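Last updated: May

Cleaning trainers at the kitchen sink, quick notes

Typed this up in a rush because Ita Horgan asked for it twice and I keep losing the bit of paper. Works for canvas, leather and most mesh. Suede has its own bit further down, don't skip to it with a wet brush in your hand.

Laces out first. Always. Into a mug of warm water with a squirt of washing up liquid, leave them while you do the rest. Insoles out too. If they're glued, leave them be, you'll only rip the foam.

Dry brush before anything wet. Old nail brush for the soles, soft toothbrush for uppers. Bang the soles together outside, not over the bin like I did with my Bratanos, grit all over the lino.

Canvas: lukewarm water, small blob of liquid, little circles. Wipe off with a damp cloth, then again with a clean one. Don't soak them. Yellow tide marks on white canvas are nearly always soap left behind, so go over them with plain water untill the cloth comes away clean.

Leather: barely damp cloth, drop of liquid, no scrubbing. Creases want a cotton bud. Dry straight off with a tea towel (an old one).

Rubber sidewalls: bicarb and water, thick paste, on with the toothbrush, leave 19 minutes while you have a cup of tea, wipe. Clodagh swears by toothpaste instead. Fine on white rubber, but it gets in the stitching and dries like plaster.

Metal eyelets gone dull or greenish: ketchup. Tiny dab on a cotton bud, two minutes, wipe, then wipe again with water. Keep it well off white canvas, it stains. Plain brass only, not painted ones.

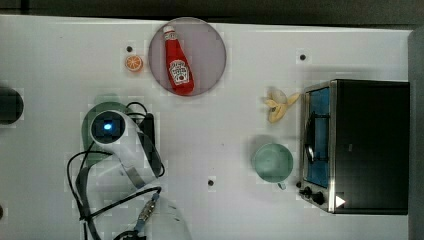 Ketchup bottle on a plate.

Suede: dry only. Suede brush or a clean pencil rubber, one direction. Grease spot, cover with cornflour, leave overnight, brush off. Aoife got chip fat out of a pair of Zarnettis that way, took her two goes.

Smells. Bicarb in an old sock, tie it, one in each shoe overnight. Wash the insoles by hand and let them dry flat. Freezer trick did nothing for me.

Drying: stuff with kitchen roll, change it when it goes soggy. No newspaper in white pairs, the ink comes off. Not on the radiator, glue lets go and the toe curls up. Airing cupboard with the door open is ok.

Washing machine? Canvas only, 30 at most, in a pillowcase with a couple of towels, lowest spin. My sister did hers at 60 and the soles came away at both heels. Bangash the cobbler in Wirnville stuck them back but teh line shows.

Laces back in last, when everything's bone dry. Spray for leather and suede next time, need to find the tin.

We use cookies to remember your settings. Accept / Manage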